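Ticket 3426
Subject: Gray table mat shedding fuzz onto plates, plus a few dark spots that won't lift
Opened by: Burgi Pichler, Waldale breakfast room
Handled by: Mernby Table Linens, customer care
Status: Closed

Message from Burgi Pichler

Hello to whoever is on the desk today, and thank you in advance for reading all of this, as I do tend to go on!

I bought a set of your large square felt mats in gray for the breakfast room in Waldale, where we put out pastries and coffee for our guests. I love the look of them. We have plain white tables, which are easy to wipe but show every crumb and make a terrible clatter when you set a plate down, and the felt fixed the clatter from the very first morning. It covers nearly the whole tabletop, and a white plate looks so nice on it that I have been telling everyone who would listen.

Now for the trouble. The mats have started to give off bits of fuzz. It isn't a lot, but it gets on the undersides of the plates, and from there it travels. When we stack the plates at the end of breakfast, the bottom of one sits on the top of the next, and then a guest finds a little gray hair next to her croissant and looks at me in a certain way. I can't blame her.

The second thing is that there are some darker spots on the felt. They are faint, and you have to stand in the right light by the window to see them, but once you have seen them you look for them every day. I think they are butter. The pastries come from Berchtold, the bakery down the hill, and they are wonderful, very glossy, and they leave grease on anything they touch, my sleeves included.

I have tried: a damp cloth (made the fuzz worse, I believe), a dry brush, and shaking the mats out over the back step. I have not put one in the washing machine, although I was tempted on Sunday night.

Should I send them back? I would much prefer to keep them.

With warm regards,
Burgi

Reply from Mernby customer care

Dear Burgi,

Please never apologize for a long message, they save us so much back and forth. And thank you for staying away from the washing machine. The felt would come out smaller and the corners would never lie flat again, so you did exactly right to stop on Sunday night.

I think you have two separate problems that happen to live on the same mat, so I'd like to take them one at a time if you have the patience.

For the fuzz: new felt does let go of loose surface fibers in the beginning, and most of it should be gone within a few weeks of daily use. How long have yours been on the tables? And what kind of brush did you use? If the bristles are stiff, they pull up fibers that were perfectly happy where they were.

For the spots: could you press a plain white paper napkin onto one of them, hard, with the heel of your hand, and tell me whether anything comes off on the paper? If the napkin goes a little see-through, it's grease. If it stays clean, the spot may be something that has dried in, or it may just be a darker fiber. The gray is a blended yarn and it's speckled on purpose, and I have had more than one customer scrub away at a speckle.

One more small request. Would you look at the bottoms of your plates? Run a finger around the ring the plate stands on and tell me if it's smooth or if it feels like fine sandpaper.

Message from Burgi Pichler

Good morning again,

Well, I did my homework, with a cup of coffee in the other hand.

The mats have been out since October, so I'm afraid we are well past the first few weeks. They did shed when they were new, and then they stopped, and now it has started again. I should have mentioned that in my first message, it seems rather important now that I write it down.

The brush is the one we use for boots. It was clean! But yes, it's stiff. I have put it back with the boots.

I did the napkin test on the mat at the window table. Two of the spots left a mark you can see through when you hold the paper up. Another one left nothing whatsoever, and I have to confess I now believe it is one of your speckles. I had been brushing that one especially hard.

As for the plates, this was the surprise. We have two kinds. The older ones have a glazed foot, smooth as anything. The newer ones came from Cernov over the winter, when we had chipped too many of the old ones, and they are pretty plates with a raised rim that keeps the crumbs in. But the ring underneath is bare and rough. It catches on a fingertip, and it certainly catches on my cardigan. I tried it on purpose.

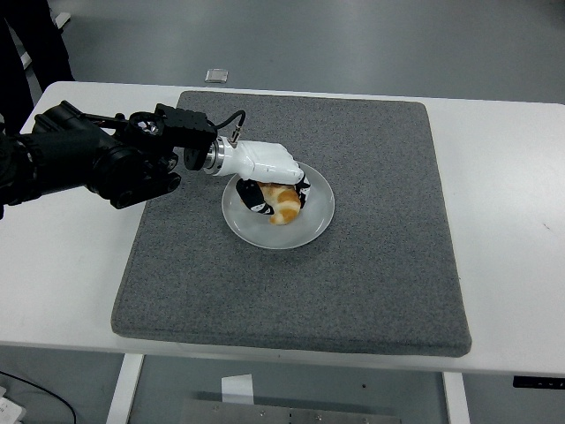 So I went around the room table by table and looked at which mats were the fuzziest, and you can probably guess. The tables nearest the kitchen door get set first, from the top of the stack, and the top of the stack is always the new plates. Those mats have a sort of worn, hairy patch toward the back where the plate stands, and they are quite respectable everywhere else. The far tables get the old plates and those mats are nearly as good as the day I unrolled them.

I feel a bit foolish, and also rather pleased with myself for working it out.

What do I do about it, though? I can't return the plates, we've been eating off them for months.

Reply from Mernby customer care

Dear Burgi,

You shouldn't feel foolish at all, that was lovely detective work and it took a lot of guessing off my hands. A rough foot on a plate works like a file, and every time somebody turns the plate to get at the other end of a pastry, or slides it over to make room for a cup, it lifts a few more fibers. A stiff brush on top of that and the felt has no chance to settle.

You don't need to part with the plates. The bare ring can be smoothed down at home. I'll give you the steps as I would do them in my own kitchen.

Buy a sheet or two of wet-and-dry sandpaper, the fine gray kind. Coarse paper will scratch. Lay it flat on a towel with the rough side up and wet it well.

Turn the plate right side up, set it on the paper, and move it in small circles with very light pressure, as if you were polishing a shoe you were fond of. Lift it now and then and feel the ring. It should take less than a minute for each plate. Keep the paper wet the whole time so that there's no dust in the air, and wash the plates properly afterward, since the residue is gritty. If any part of the glaze on the underside starts to look dull, you've gone far enough.

Please try it on one plate first, and drag that plate across your cardigan before you do the rest.

For the mats, lay one flat on the table and go over the hairy patch with a fabric shaver, the battery kind for sweaters. Keep it moving and don't push down. Then pick up what's left with a lint roller. From then on, a lint roller or a soft clothes brush is all the mat should need, always in one direction. Crumbs can be vacuumed with the upholstery nozzle on low.

For the two butter spots, cover them with cornstarch, a good heap, and leave it overnight. In the morning brush it off softly and do the napkin test again. If the napkin still picks something up, repeat the cornstarch. Only after that would I go to liquid: one drop of dish soap in a bowl of cool water, dabbed on with a white cloth, then dabbed again with plain water, and left to dry flat. No rubbing, and please no radiator.

And do leave the speckle alone, poor thing.

Message from Burgi Pichler

Dear friend at Mernby (you never sign your name, so that is what you'll have to be),

It took me a while to get to it, we had a full house over the long weekend and I was on my feet from morning to night. We have 32 of the new plates and I have now done every one of them. I did the first at the sink, as a trial, and the cardigan test was passed with flying colors. The rest I did in one go on a rainy afternoon with the radio on. My wrists complained the next day, but the plates slide like skates now, which I am enjoying more than I should.

I bought the fabric shaver as well. What a satisfying little object! I started on the mat closest to the kitchen and ended up doing all of them, and then two sweaters. The patch on the worst one is a touch thinner than the felt around it if you feel for it, but to look at it you'd hardly know. After the lint roller I put a plate down, picked it up again and checked the bottom, and it was clean. I have checked every morning since, and there has been the odd stray bit of lint on the mats themselves, mostly from people's clothes I think, but nothing on the plates.

The butter: one spot went with the first helping of cornstarch. The other needed two nights and is still there if the sun is low, very pale. I haven't tried the soap. I think I'd like to leave it be for now and see whether I can live with it.

Two questions before I let you get on with your day. First, can the mats be turned over? The underside looks the same to me, but I don't want to do something silly. Second, should we be putting something under the pastries so that the butter doesn't get as far as the felt? My niece thinks paper doilies. I find doilies a bit fussy with a plain white plate, and the crumbs get stuck in the holes.

Reply from Mernby customer care, Tuesday, April 30, 2024

Dear Burgi,

What a nice message to find first thing. I read the part about the two sweaters out loud to the others in the office.

Yes, turn them over, by all means. Both faces are finished the same way, and if you turn them once a month and give them a quarter turn at the same time, the plate will stand on a different part of the felt and the wear will spread out. The corners are rounded all the same, so you won't see any difference on the table. I would give the thinner patch a rest by putting it at the front for a while, where there's usually only a napkin or somebody's elbow.

About the butter, I'm with you on the doilies. The pastry isn't usually the guilty party as long as it stays on its plate. It's more often fingers – people pick up a croissant, tear it, and then rest their hand on the mat while they chat. A napkin laid beside the plate, with a spare in the middle of the table, does more good than anything under the pastry. If your plates are large enough to keep the crumbs inside the rim, then you're well set up already.

The pale spot may keep fading as the felt is brushed. If it's still bothering you by the summer, write to us under the same ticket number and we'll talk about the soap, or I can see about a single replacement mat so that you don't need to buy a whole set.

I've added the rough plate foot to our care notes, with the sandpaper steps, as we had nothing on it and I'm sure you aren't the only one. I'm closing the ticket for now. It reopens by itself if you reply.

And I do sign my name from time to time, I just forget.

Warmly,
Your friend at Mernby

Resolution recorded: Surface wear from unglazed plate feet and a stiff brush. Plate feet smoothed by customer, mats shaved and lint-rolled. Grease spots treated with cornstarch, one gone, one faint. Monthly turning advised. No return.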